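I've been meaning to write this up since January, and a few of you have asked, so pull up a chair. A thread on play groceries, the pretend vegetables kind, and how we sort and pack them for the toy library shelf.

First thing I'll say is that I love this job more than is reasonable. Puzzles make me nervous (there's always a piece under somebody's couch) but a grocery set is forgiving. If a pear goes missing, the shop is out of pears that week, and children accept this far more calmly than grown-ups do.

I use a plastic basket with holes in the sides. A bowl looks prettier, and I did try one, but a basket has straight walls and a flat floor, so things stay where you put them, and a three-year-old can carry it against her tummy with both arms.
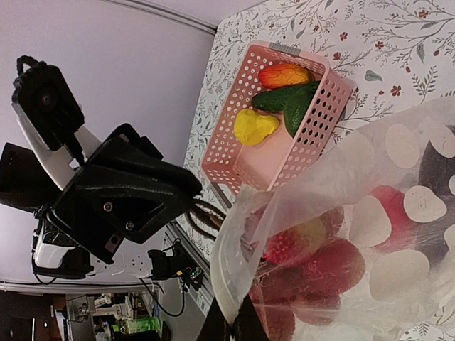

The other good thing about a basket is that it sets a limit. When I started out I let every set grow and grow, and families would bring back a heap the size of a laundry load and apologize for the mess. Now it's one basket per set, and if it doesn't fit comfortably it goes into the next one.

Somebody asked where I buy them. All over the place! I've had good luck with a little shop called Plemura, and the market stall under the Jayasinghe sign is lovely if you like to rummage. I once paid 40 cents for an eggplant there and felt like a queen.

What I look for is a shape a child can name from across the room. Detail is nice, but shape comes first. If you have to turn it over and say "hmm, potato?" then leave it in the bin, because your little shopkeeper is going to have the same trouble and she has customers waiting.
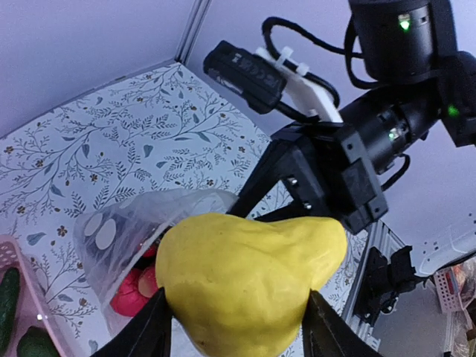 Bags! I should talk about bags. Clear ones are best for storing, so you can check a set without tipping it out, and they go on the high shelf where only grown-ups reach. For the play itself, a basket or a cloth tote, please. I'm firm about that one and I don't mind being a bore.

Cleaning is easier than people fear. Warm water, a drop of dish soap, a soft cloth, and then a good long dry on a towel. The wrinkly ones need a soft toothbrush along the creases – that's where the jam lives. Anything fuzzy or felt gets a sponge and no soaking, or you'll be waiting until next week for it to dry through.

I do my sorting on a table with a flowery cloth over it. Plain white would be more practical, I know, I know, but I spend whole afternoons at that table and I'd like to have some leaves to look at.
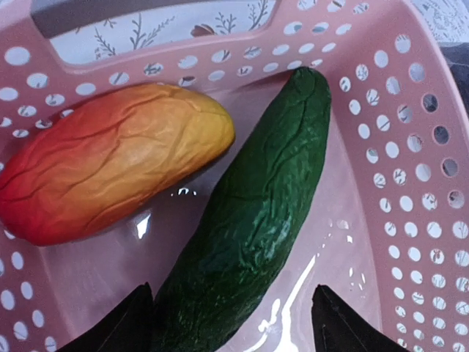

Colors next. I used to sort by fruit and vegetable, very proper, and then got into a long discussion with a small borrower about cucumbers and came away less sure of myself than when I went in. So I sort by what looks cheerful together. Something green, something warm, and one thing they might not know the name of yet.

That last one matters to me. A mango got more conversation out of one quiet little boy than all the apples we own. He wanted to know if it was a peach that had been stretched, and his grandma ended up promising him a real one.

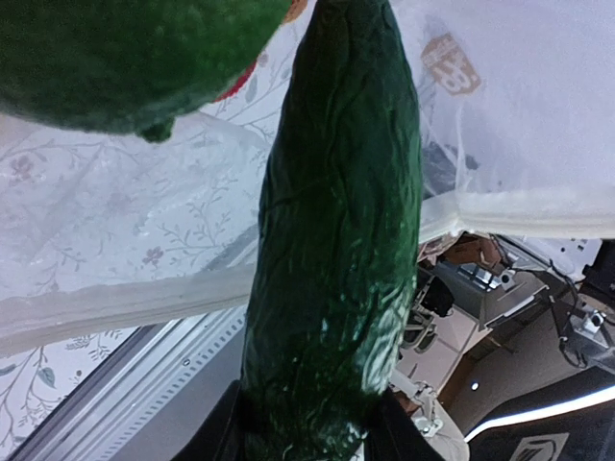
Retiring a piece is the hard part, and I'm soft about it. My rule is that if it's cracked, sticky after two washes, or small enough to worry me, out it goes. Wrinkles on their own are fine. Look at the skin on that cucumber, tight little ridges the whole way along, and the shine just makes them show more. I'd lend it out happily. Children run their thumbs over that sort of texture while they're deciding what it costs.

Prices, by the way, are entirely up to the shopkeeper. I've been charged 300 dollars for a lemon and given 8 back in change, with great ceremony.

If you'd like to start a set for your own kitchen, begin with five or six pieces and a basket, and stop there for a month. See what gets asked for. At our Sakham shelf it's always more bread, so I'm off to look for bread.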